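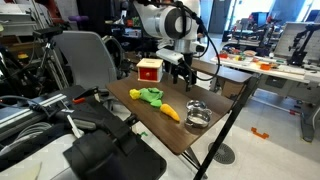 Re: [cell-practice] Draft 2 of the tabletop cell rules – comments wanted

Thanks for sending this around. I've read draft 2 against how we run the cells at Tamby and I think most of it can go in as is. Comments are inline under the bits I'd change. Anything I've skipped, I agree with.

> 1. Every cell has a marked stand-off line on the floor. Nobody
> crosses the line while the arm is enabled, including the operator.

This works for the big arms but not for the tabletop cells. The operator often sits well inside what would be the stand-off distance, and resetting objects means reaching onto the table. If we write a rule that can't be followed, people will get used to ignoring it, and then they'll ignore the line at the big arms too.

I'd split it in two:

1a. Full-speed cells: line on the floor, arm disabled before anyone crosses it.

1b. Reduced-speed tabletop cells: no line, but the arm goes to its park pose and is put in protective stop before a hand goes over the table. "Paused in software" doesn't count as stopped.

The last sentence in 1b matters. At Rolstead the pause button only stopped new commands being sent. The arm finished whatever was already queued, which on a long trajectory was a couple of seconds of movement. No one was hurt, but that's where our own version of the rule came from.

> 2. The emergency stop must be within reach of the operator at
> all times.

Agreed, but please say whose reach. If there are two people at a cell, one teleoperating and one resetting, the resetter is the one likely to have a hand near the fingers. Suggest "within reach of every person working at the cell". In practice that means two stops wired in series, or one stop on a lead that can be put down between them. We've done it both ways and prefer two.

Also, add a test. We press each stop at the start of a shift, confirm that the arm drops out, and initial the sheet. It takes less than a minute.

> 3. Objects used in manipulation tasks should be soft where possible.

Fine as a preference. I'd be careful about it reading like a safety measure, though. A felt vegetable is harmless to squeeze, but plenty of tasks put it next to a steel pot or a wooden drawer box, and it's the hard item that the gripper will drive into the table or flick off the edge. The rule should cover the whole set. My wording:

"Before a task is approved, the hardest and heaviest object on the table is used to set the grip force and contact limits. Limits aren't raised later to make a soft object easier to hold."

And a line about light pots and bowls being checked for tipping. Two short side handles give the gripper something to catch on when it comes down beside the pot. We had one go over the side with the wrist still descending. There was a dent in the pot and a recalibration afternoon for us.

> 4. Cables on the arm are to be dressed so that they cannot snag.

"Cannot" is too strong. An arm hung from above needs some slack at the wrist or it will pull the connector at the end of its rotation. I'd write that the cable is run through the full joint range by hand-guiding before first use, and again after any change to the gripper or bracket, with a person watching the loop. Record the joint limits that were set as a result.

For overhead mounts I'd like a separate clause on fasteners. A floor-mounted arm with a loose base bolt will wobble and somebody will notice. Over a table you may get less warning. We check the torque on ours every February and after any collision that trips the arm.

> 5. Floors around cells to be kept clear.

I'd make this one more specific. Everyone agrees with it and no one does it. What we settled on:

- Small printed parts and brackets that land on the floor get picked up before the next episode, not at the end of the day.
- Bars and extrusion offcuts live on a rack. Lengths stored under a bench count as "on the floor" if any part can be kicked.
- Tripods and chairs have to be outside the arm's reach envelope with the arm fully extended, and that is the envelope on the drawing, not the one the task happens to use.
- Drains and vent grates stay uncovered. This came from the building people, and it's fair enough.

> 6. Where several robots share a room, each must be clearly
> identified.

Labels alone won't do it. The problem in a shared room is somebody enabling the wrong arm from a terminal. Lombardi had this with two controllers on the same subnet and nearly identical hostnames. They went to a rule that an arm can only be enabled from the pendant beside it, and everything remote is refused until that's been done. I'd like that as the requirement, with labels as the minimum for older gear that can't support it, and a 24 month limit on the exception.

> 7. All incidents to be logged.

Needs a definition. Over the past year Isach's log had 3,109 entries under "incident", and nearly all of them were dropped objects or the gripper closing on air. The nine that needed follow-up were hard to find in there. I'd have two lists:

- Incident: contact with a person, contact hard enough to trip the arm, a stop that failed its test, or an object leaving the table at speed.
- Task failure: everything else. Goes with the episode data and doesn't need a form.

Incidents get looked at by someone who wasn't running the cell, before it goes back into use.

Two things the draft doesn't cover at all:

Teleoperation handover. If the leader device and the arm aren't in matching positions when control is engaged, the arm jumps. Most rigs have a soft-start for this but it's often switched off to save time. It should be mandatory on, and the operator should say "engaging" out loud if anybody else is at the table.

Lighting. Cells near a window get very different light at 9 in the morning and at 4 in the afternoon. I know that's mainly a data quality matter, but if the cameras are used for workspace monitoring as well then the monitoring has to be tested in both conditions. We found ours was missing a hand in direct sun.

I'm happy to redraft 1, 4 and 7 if that's useful. I'd sooner leave 6 to someone at Lombardi as they've lived with it longer than we have.

– Tamby cells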